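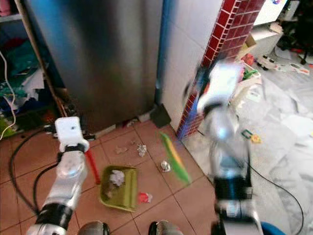

Sweeping the tile floor, olive-green dustpan already in use. Apr 22, 2022.

The Back Room at Stutumero: Small Gallery of a Cleaning Day

Welcome to this page. My name is Ľubica Gajdoš, and together with Chaimae Ragab I take care of the back room at Stutumero, our sewing and repair workshop. We rent the place from the Soliman family, who used it before as a bakery store. When we took it over in September, the floor was the first thing I liked. It is terracotta tile, old and a little uneven, and it has a warm color even in winter.

The problem with a nice floor is that you see everything on it. In our room people cut, sew, unpack, eat a sandwich and open packages, and small things fall down the whole day. We used to sweep once in two weeks. Now we do it every evening, and on bigger days we also move the things which stand on the floor. The gallery is short for now. Chaimae wants to add the front room and the yard later, when we finish painting.

I wrote a few lines to go with the picture, for those of you who know the room and for those who will come to help us the first time.

The floor
Crumpled white paper, a small wad of silver foil, a red and white wrapper, a beige scrap. It is a very usual collection for us. One paper wad is in the dustpan, and the rest is still waiting on the tiles. By the wall, near the foot of the tall steel appliance, you will find also a small pile of debris. This place collects dust faster than any other in the room, and I ask everybody to begin there and go toward the middle.

The broom and the dustpan
The broom has a red handle. The dustpan is olive green and it came from Dristilmont, the household store on the corner, which has closed in the meantime. I was sorry about it, they had good brushes. Please hang both of them back on the hook after use.

The shelves
On the left are the open shelves with fabrics and clothes. Blue, green, teal, some red. Yes, they are full! We received 16 bags of donated textiles this spring and we have sorted only a part. Chaimae has a plan to arrange them by material and not by color, and I am still not convinced. If you take something from the bottom of a pile, please hold the top with your other hand.

The cables
A white one hangs down by the shelves and there are black ones on the floor. Be careful with the broom around them. We have asked for a price for a new outlet on the other wall and the answer was 400, so it must wait until after the summer sale.

The corner
I am very fond of the corner with the white wall tiles and the red brick edge. Visitors often ask if we made it ourselves. We did not, it was already so when we came, and we only washed it with Sellix and warm water. It needed 3 rounds and a lot of patience.

The white plastic sheet
Farther back on the right the floor is covered with a plastic sheet, and on it is everything that has no place yet. There is also a small toy piece in green and yellow. If it belongs to your child, write to me and I will put it in the box by the door.

Sorting of the sheet is the next job on our list. Whoever has a free evening is welcome, we have tea and a second pair of gloves.

Text: Ľubica Gajdoš
Corrections and the key to the room: Chaimae Ragab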